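Rurkon Reading Rooms: progress report to the Ahmadpour Fund
Reporting period: second half-year, to the end of August
Prepared by Forough Nazari, project manager

1. Summary

The grant supports the recataloguing of the Wedel pamphlet collection and its transfer to the public store at Ivness. At the close of the period 1,594 items had full catalogue records, against a target of 2,000 for the year. Spending is within budget under every heading except packaging, which is dealt with in section 4.

2. Cataloguing

Records are made in two passes. The first takes title, printer, place and physical condition. The second adds subject terms and checks the printer's name against the authority list. Mehrangiz Taheri has led the second pass since March and has rewritten the guidance on undated items, which had been handled in three different ways by earlier cataloguers. Existing records have been brought into line with the new guidance up to box 40.

A further 579 items have first-pass records only. Most of these are trade circulars with no stated printer, and they take longer than the sermons and election leaflets that made up the earlier boxes.
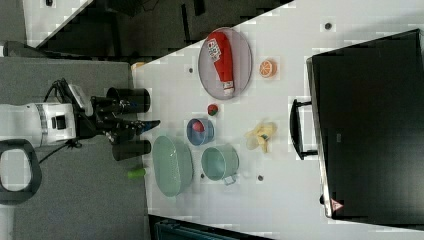

How will the circulars be dated where no printer is named?
Dating will rest on the postal address and the price given in the text, with the range entered in square brackets and a note of the evidence used.

3. Condition and storage

Rusted staples remain the main problem. They are removed at first pass and replaced with a folded paper wrapper. Items with loose covers are wrapped and flagged but not repaired, as repair falls outside the present grant. Readings at Ivness were steady through the summer, apart from a short rise in humidity in July when the air handling unit was serviced. The store manager has since changed the service procedure so that the two units are never off together.

The whole collection is now put at more than 4,000 items. The original estimate was made from shelf length and did not allow for the thin single-sheet material in the last bays. A revised work plan is attached as Annex B.

4. Budget

Packaging is overspent owing to a price rise in acid-free board. The overspend can be met from the travel heading, where two planned visits to Wedel were combined into one. We ask for the Fund's agreement to this transfer – no additional money is requested.

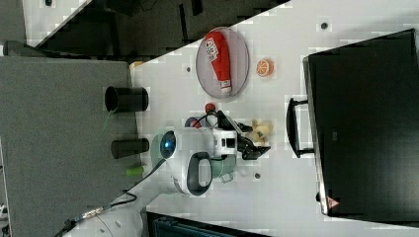

Figure 2. White tabletop with arm, gripper and small plush toy.

5. Next period

Second-pass work on the circulars will start in October. Boxes 41 to 58 will go to Ivness once their records have been checked. The public search page is due to open in January, with a plain list by printer and place; subject searching will follow when the terms have been reviewed.

One risk is carried forward. The scanning contract ends in December and the new terms have not yet been received.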